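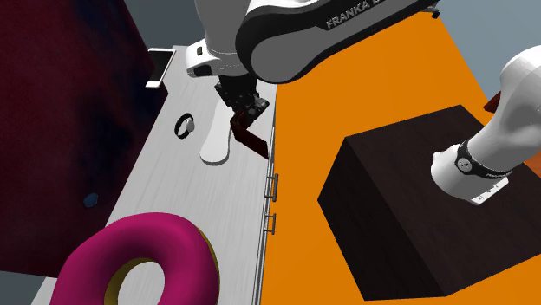 Bench cleaning: what I'd skip

I don't buy most of the bench spray claims. A 12 dollar bottle of Prerska stone cleaner did no better on our kitchen bench in Clistville than warm water and a squirt of dish soap.

Vinegar gets recommended for everything. Keep it off marble and limestone, as it dulls the finish. Mixing it with bicarb gives you fizz and not much else. For stuck-on food, lay a damp cloth over the spot for 5 minutes, then wipe.

Colour from turmeric is harder. I tried lemon juice on laminate in May and nearly half the stain stayed. Bicarb paste shifted a bit more. Try a hidden corner first.

Microfibre cloths are worth having. Two will do.

Ravinder MacPherson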